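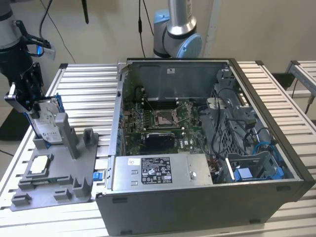
The Ridska parts rest is my favorite thing we sell, and I use one every time I open up a tower. It's a flat dark gray plate with raised holders, so the memory, the processor and the hard drive in its blue carrier each get their own spot. No more hunting under the bench! Gunhild Frandsen drew the first one for us in May -- I've barely changed it.
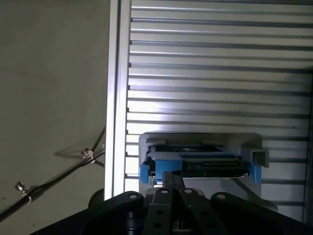

It comes with 3 spare brackets, and extras ship in packs of 6. Order from Dreten and I'll pack it myself.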